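# pemimari-splashbacks

Colour and wear notes for stacked-stone kitchen tile. Plain CSV, one row per sample. Started as my own cheat sheet for grout matching, got out of hand.

4 shares | 3 comments

## What's in it

- 300 rows, one per tile sample
- columns: maker, range, colour name, grout, sealer, cleaning notes
- makers so far: Prumura and Flanport. Cha to come in June

Colour names are the maker's own. Prumura "Oat" and Flanport "Oat" are not the same colour, don't merge them. Grey is spelt grey everywhere, search for that.

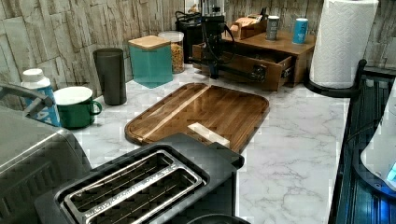 Toaster, marble counter, stacked-stone effect tile behind.

## How it was collected

Samples looked at in daylight, then again under a warm bulb. Sealer left 2 days before the second look. Grease test is a smear of canola oil, wiped after 50 minutes with a damp cloth. Score is by eye so treat it as a rough guide.

More than 90 rows have no sealer listed. Blank means not recorded, it does not mean unsealed. Please stop filing issues on this one.
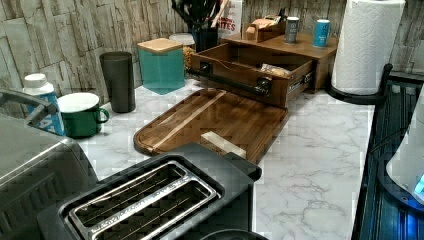 Grout is the messy column. Some people write the brand shade, some just "light beige". I left both as they came. A tidy up would be nice, havent got to it.

## Known problems

- Flanport changed their naming partway thru, old names kept in brackets
- prices removed, they went stale too fast
- a few duplicate rows under Prumura, harmless
- file opens funny in some spreadsheets, set the import to UTF-8

## Use

Free for anything. Credit Linnea Rønning if you reprint the table.

Last updated 29 May 2026

## Comments (3)

**tilernorth**: Does the oil score hold for honed finishes? Mine stained way worse than the table says.

**Linnea Rønning**: no honed in there yet, sorry. Send me yours and I'll add a row

**gumleaf**: grout column saved me a trip to the shop, cheers

We use cookies to remember your settings. Accept | Manage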